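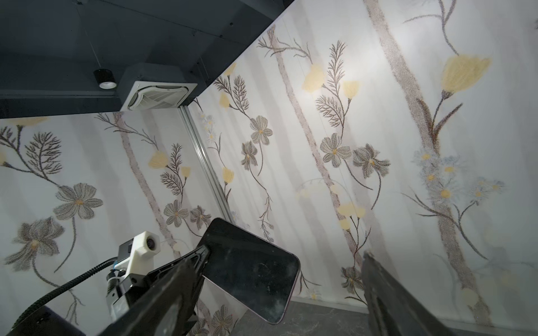 March, a little after four, second pot of coffee

Phone day at the bench, so I'm writing this up before the details run together the way they did last time. We have one black handset out for the wipe-down and screen check, and I want the page to be useful to whoever picks up the Vudley batch after me.

The screen on this one is the glossy kind that shows everything. There are faint smudges and some scratches on it, and I had to remind myself (again!) that the two look very much alike until you tilt the phone and let a reflection run over the glass. Tilt first, then write the grade. I logged it as item 681 on the Siteck sheet, grade B, with a note to look at it once more in morning light before anyone signs off.

Cloths: the Eskola ones are down to the last packet and I've ordered 48 more. Please don't use the blue shop towels on screens, however tempting it is when the drawer is empty – they leave lint in the earpiece and I spend longer picking it out than I did cleaning.

On a happier note, I'm still very fond of the wallpaper. I was doubtful about birch trunks and flowers for a workroom, and I said so at some length back when Pokimden sent the samples over, but the pale background is kind to tired eyes and I find myself looking up at the trees between items. The wide speckled trunk on the right is my favorite.

Still to do: charge test on 681, new labels, and find out why the sheet skips from 58 to 60.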